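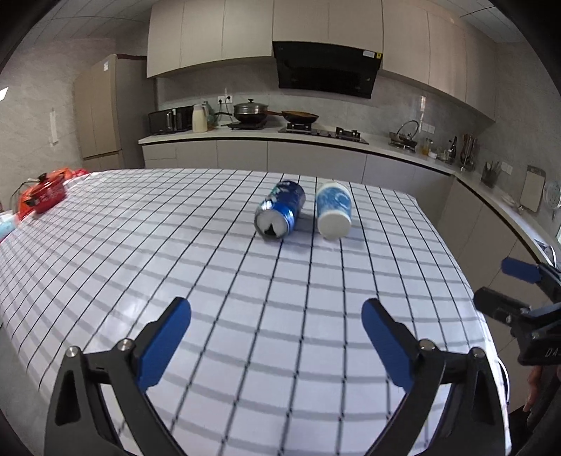

Fri 11 February

Quick one, I have to be out the door in 10 minutes. Kitchen reset is finally happening. Did the counters last night, the junk drawer this morning (31 pens. 4 of them write). Table is the last bit. Just a blue can and a paper cup with the swirly blue pattern to go, both lying on their sides up near the far end, and then I can wipe the cloth down. Love that white checked cloth, by the way. Had it since December and it still makes the whole room feel cleaner than it is.

Can goes in recycling, cup in the trash, I think? The Hingate pickup rules changed again and I havent read the new sheet. Will check tonite.

Still to do: under the sink, the spice shelf, that bag of bags. Probably Sunday. More then, gotta run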